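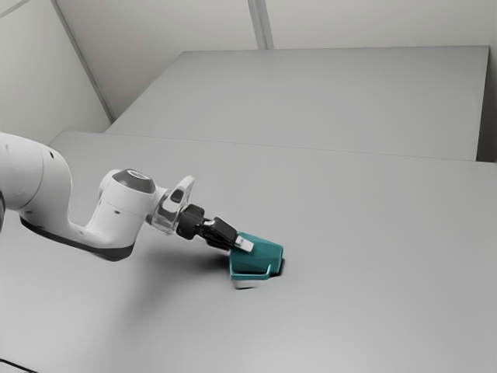 매거진 > 와인 > 양조장 기행

색을 먼저 읽는 방, 헤가지 양조장의 블렌딩

리르브리지(Rirbridge) 계곡의 와이너리 헤가지(Hegazy)는 해마다 블렌딩에 들어가기 전, 모든 오크통의 와인을 맛보기에 앞서 색부터 기록한다. 이 작업이 이루어지는 평가실에는 장식이 없고, 벽과 작업대는 모두 채도가 없는 색으로 맞추어져 있다. 배경이 사물의 색을 어떻게 드러내는지는 와인 밖에서도 쉽게 확인된다. 넓고 평평한 회색 상판 위에 청록색 물체가 하나 놓여 있고 그 주위가 거의 흰색과 회색, 검은색으로만 채워져 있으면, 시선은 가장 먼저 청록색에 닿는다. 헤가지의 평가실은 같은 원리를 잔 속의 붉은색에 적용한다. 잔 가장자리에 번지는 보랏빛이나 벽돌빛은 그 폭이 매우 좁아서, 주변에 다른 색이 있으면 판단이 흔들리기 때문이다.

헤가지의 포도밭은 계곡 동쪽 사면에 있으며 해발고도는 146미터다. 높은 지대라고 할 수는 없으나 하구 쪽 렐포트(Rellport)에서 올라오는 바람이 오후마다 이랑 사이를 지나가고, 그 덕분에 여름의 열기가 밤까지 머무르는 일이 드물다. 토양은 위쪽이 자갈 섞인 점토, 아래쪽이 고운 충적토로 나뉜다. 양조장은 이 차이를 수확 단위에 그대로 반영하여 구획마다 따로 따고 따로 발효한다. 발효가 끝난 와인은 구획의 이름을 단 채 오크통에 들어가며, 블렌딩이 확정될 때까지 서로 섞이지 않는다.

현재 지하 저장고에 놓인 오크통은 386개다. 양조 책임자 와엘 파루크(Wael Farouk)는 이 통을 모두 직접 평가한다. 표본을 뽑는 사람은 따로 있고, 파루크가 받는 잔에는 번호만 적혀 있다. 어느 구획의 어느 통에서 나온 와인인지는 기록이 끝난 뒤에 대조한다. 그는 이 절차를 양조장에 부임한 첫해에 도입하였다.

“좋은 밭에서 나왔다는 사실을 알고 잔을 들면 색도 더 깊어 보입니다. 저는 제 눈을 그 정도로는 믿지 않습니다.”

파루크의 설명은 과장이 아니다. 시음을 업으로 삼는 이들 사이에서 색은 흔히 향과 맛의 예고편처럼 취급된다. 짙은 와인을 앞에 두면 농축된 과실을 기대하게 되고, 가장자리가 갈색으로 기운 와인을 보면 말린 과일이나 가죽의 향을 찾게 된다. 기대가 맞는 경우도 많으나, 품종에 따라서는 전혀 맞지 않는다. 껍질이 얇은 품종은 잘 익은 해에도 색이 옅고, 껍질이 두꺼운 품종은 설익은 해에도 잉크처럼 검다. 따라서 색에 대한 기록은 맛에 대한 기록과 섞이지 않아야 하며, 헤가지에서는 두 기록을 서로 다른 용지에 남긴다.

평가는 오전 10시에 시작한다. 북쪽으로 난 창의 빛이 가장 고른 시간이다. 흐린 날에는 조명을 켜되 빛의 색온도를 미리 정해 둔 값으로 고정하고, 자연광과 조명을 한 회차 안에서 섞어 쓰지 않는다. 잔은 모양과 두께가 같은 것만 사용하고, 따르는 양도 일정하게 맞춘다. 와인이 깊게 담기면 같은 와인도 더 어둡게 보이는 까닭이다. 표본의 온도는 15도로 맞춘다. 저장고에서 막 올라온 와인은 이보다 차가우므로 평가실 옆 선반에 잠시 두었다가 낸다.

잔을 받은 평가자는 먼저 위에서 내려다보아 중심부의 농도를 적는다. 이어 잔을 흰 종이 위로 기울여 가장자리의 색과 폭을 본다. 마지막으로 잔을 눈높이로 들어 맑기를 확인한다. 젊은 레드 와인의 가장자리는 대체로 보랏빛을 띠며, 시간이 지나면서 루비색과 석류색을 거쳐 벽돌색으로 옮아간다. 이 변화는 안토시아닌이 타닌과 결합하고 산소와 만나면서 일어난다. 같은 해, 같은 구획의 와인이라도 통의 결이나 마개의 밀폐 정도에 따라 변화의 속도는 달라진다. 유독 빠르게 벽돌색으로 기운 통이 발견되면 저장고 담당자가 그날 안에 통의 상태와 아황산 수치를 점검한다.

블렌딩의 중심에 있는 와인은 페마크(Pemach)다. 양조장의 대표 레드 와인으로, 자갈 섞인 점토 구획의 포도를 골격으로 삼고 충적토 구획의 포도를 더하여 만든다. 골격이 되는 와인은 색이 짙고 타닌이 단단하며, 더해지는 와인은 색이 밝고 향이 먼저 열린다. 비율은 해마다 바뀐다. 비가 잦았던 해에는 위쪽 구획의 몫이 커지고, 가물었던 해에는 아래쪽 구획의 몫이 커진다. 양조장은 비율을 공개하지 않는다. 숫자가 알려지면 이듬해의 와인이 그 숫자에 비추어 읽히게 된다는 것이 파루크의 견해다.

블렌딩 시안은 여러 차례에 걸쳐 좁혀지며, 마지막에 남는 것은 언제나 2개다. 두 시안은 작은 병에 담겨 저장고로 돌아가고, 몇 주 뒤 같은 방에서 같은 조건으로 다시 평가된다. 갓 섞은 와인은 향이 어수선하고 색도 안정되지 않아 섣불리 우열을 가리기 어렵다. 특히 산도가 다른 와인을 섞으면 색조가 미묘하게 이동한다. 산도가 높은 쪽이 더해지면 붉은 기운이 선명해지고, 반대의 경우에는 푸른 기운이 돌며 탁해 보이기도 한다. 각각의 색을 알고 있다 하여 섞은 뒤의 색을 미리 알 수 있는 것은 아니며, 그 때문에 시안이 만들어질 때마다 색 기록도 처음부터 다시 작성한다.

이러한 방식에 이견이 없는 것은 아니다. 리르브리지의 다른 생산자 가운데에는 색에 이토록 많은 시간을 들이는 일을 낭비로 보는 이들이 있다. 소비자가 와인을 마시는 곳은 중립적인 조명이 갖추어진 방이 아니라는 지적도 나온다. 식당의 노란 불빛 아래에서는 보랏빛과 석류색의 차이가 거의 사라진다. 분광광도계로 흡광도를 재면 훨씬 빠르고 정확하다는 주장 역시 설득력이 있다.

헤가지도 측정 장비를 쓴다. 통마다 흡광도를 재어 농도와 색조의 수치를 남기고, 이를 육안 기록과 나란히 보관한다. 두 기록은 대개 일치한다. 파루크가 주의 깊게 보는 것은 어긋나는 경우다. 수치로는 농도가 충분한데 눈에는 힘없이 보이는 와인이 있고, 그런 와인은 미세한 혼탁을 품고 있거나 가장자리의 색이 중심과 따로 노는 일이 많다. 그는 이런 통에 표시를 남겨 두고 다음 회차에 순서를 바꾸어 다시 받는다. 앞서 본 잔이 지나치게 짙었던 탓에 뒤의 잔이 옅어 보였을 가능성을 배제하려는 조치다.

“기계는 앞의 잔을 기억하지 않습니다. 사람은 기억합니다. 그래서 둘 다 필요합니다.”

7월의 저장고는 한 해 가운데 가장 조용하다. 전년도 와인의 블렌딩은 끝났고 새 수확까지는 시간이 남아 있다. 이 시기에 양조장은 지난 빈티지의 페마크를 꺼내 당시의 기록과 견주어 본다. 출고 직전에 적은 색과 지금의 색을 비교하고, 예상보다 빨리 변한 해와 더디게 변한 해를 구분한다. 결과는 다음 블렌딩의 참고 자료가 된다. 예컨대 충적토 구획의 비중이 높았던 빈티지는 처음 몇 해 동안 루비색을 오래 지키다가 어느 시점부터 급히 기우는 경향을 보였고, 이후 양조장은 해당 구획의 침용 기간을 늘렸다. 껍질과 닿는 시간이 길어지면서 타닌이 보강되었고, 최근 빈티지의 색은 한층 완만하게 변하고 있다.

이 비교 시음에 나온 오래된 페마크 가운데 한 병은 중심부에 석류색이 남아 있고 가장자리는 엷은 벽돌색이었다. 향은 말린 자두와 삼나무에서 시작하여 시간이 지나면서 홍차로 옮아갔다. 타닌은 고운 가루처럼 풀려 있었으나 산도가 곧아 끝맛이 늘어지지 않았다. 같은 자리의 더 젊은 병은 검은 체리와 제비꽃의 향이 앞섰고, 잔 벽을 따라 보랏빛이 얇게 돌았다. 두 와인 모두 구운 양고기나 가지 요리와 어울리며, 오래된 쪽은 마시기 직전에 조심스럽게 디캔팅하는 편이 좋다. 침전물이 적지 않으므로 병은 전날부터 세워 두어야 한다.

가정에서도 색을 살피는 일은 어렵지 않다. 무늬 없는 흰 종이 한 장이면 충분하고, 식탁보에 색이 있다면 걷어 두는 것이 낫다. 잔을 비스듬히 기울여 와인이 얇아지는 부분을 보고, 가능하다면 같은 와인의 다른 빈티지를 곁에 둔다. 한 잔만 놓고 옅다거나 짙다고 말하기는 어려워도, 두 잔을 나란히 두면 차이는 금세 드러난다. 촛불은 분위기에는 이로우나 색을 보는 데에는 도움이 되지 않는다.

헤가지의 평가실은 일반 방문객에게 개방되지 않는다. 다만 렐포트 부두 인근의 시음장에서 현재 출고 중인 페마크와 구획별 와인을 맛볼 수 있으며, 사전 예약자에게는 이전 빈티지를 한 종 더 낸다. 시음장의 작업대 역시 회색이고, 잔 옆에는 흰 종이가 놓인다. 새 빈티지의 페마크는 병입을 마치고 저장고에서 숙성 중이며, 출고 시기는 다음 비교 시음을 거쳐 정해진다.

관련 기사
침용 기간은 와인의 색을 어떻게 바꾸는가
렐포트 부두의 시음장을 걷다
점토와 충적토, 한 계곡의 두 가지 레드
오래된 와인의 침전물과 디캔팅
오크통 마개 관리의 기본
여름철 가정용 와인 보관법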